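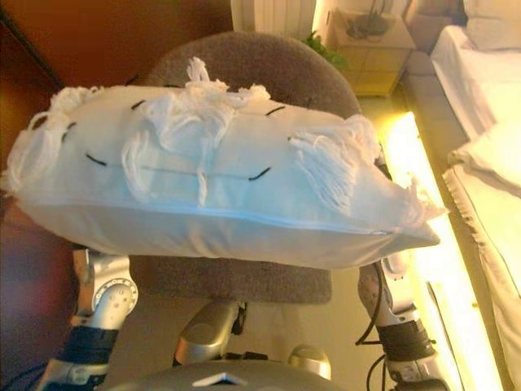 Según una de las visitantes, lo que más le costaba creer era lo despacio que iba todo, y preguntó si en una casa de verdad alguien tendría paciencia para esperar. Le contestaron que la velocidad está limitada a propósito mientras haya público delante.

Inicio > Bitácora > Visitas

La jornada de puertas abiertas de Hustau fue en octubre de 2022, en la nave que tienen en Plendthorpe. Entramos en grupos pequeños y el nuestro llegó con retraso. El recorrido empieza en el taller y termina en el dormitorio, donde el robot trabaja con ropa de cama y cojines. El programa que lo mueve se llama Joken; Zulu es el que planifica el orden de las tareas, según la hoja que daban en la entrada.

Me interesaba sobre todo ver cómo coge cosas blandas. La almohada blanca con borlas de hilo la sujeta con los dos brazos por debajo, a lo ancho, y la tela se le comba donde apoya en ellos. Una caja no hace eso. Nos dijeron que llevan más de 908 repeticiones con textiles y que las piezas con flecos son las que más guerra dan — las borlas cambian de forma cada vez.

La demostración duró cinco minutos y hubo dos turnos. Yo me quedé a los dos. En el segundo pude ponerme más cerca y hacer preguntas sobre el consumo, que no supieron contestarme.

La próxima visita es en marzo. Hay que apuntarse antes.

Archivado en: Robots y cacharros, Salidas

Entradas recientes
Cambiar la batería del aspirador
Una tarde en el museo del ferrocarril
Notas sobre pinzas blandas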